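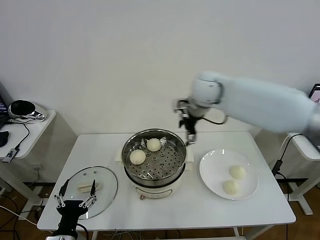
4 min read

Moving a steamed bun from a basket to a plate takes me no thought at all. Teaching a robot to do it, the way most labs now teach robots, takes a person at the controls doing the same small job over and over while the machine records. At Pillside, where Filippos Karamanlidis let me watch for an afternoon and then have a try, the target for buns was 600 demonstrations.

I managed 15 before my shoulders gave up. A few of those were bad and he threw them out. The rest were kept, which worries me a little, as I am nobody's idea of a good cook.

The pitch for this method is that you don't have to write rules. You show, and the robot picks it up. Fine. But what did I show it? I was working grippers with two fingers each and no feeling in them. I went slowly and closed on each bun like I was defusing it. Those aren't kitchen skills. They are the habits of someone coping with remote control, and the robot is asked to copy them.

Urho Pelkonen at Kenden, who has done this kind of work longer than most, told me I was being unfair. Clumsy examples still hold useful information, he said, and good operators get smooth after 35 hours or so of practice. I believe him about the operators. I'd like to hear more about the buns. Do they stick to the tray? Is there steam in the way? What if somebody puts the glass lid down on the spot where the plate goes?

His answer was more demonstrations, and I suspect that's always the answer. A pot with a taller rim, another batch. A kitchen with bad light, another batch. The labor hasn't gone away. It has moved to a chair down the hall, and I'd want that in the price when anyone tells me the thing learned by itself.

Last updated in October
Contact | © Clorance | Back to top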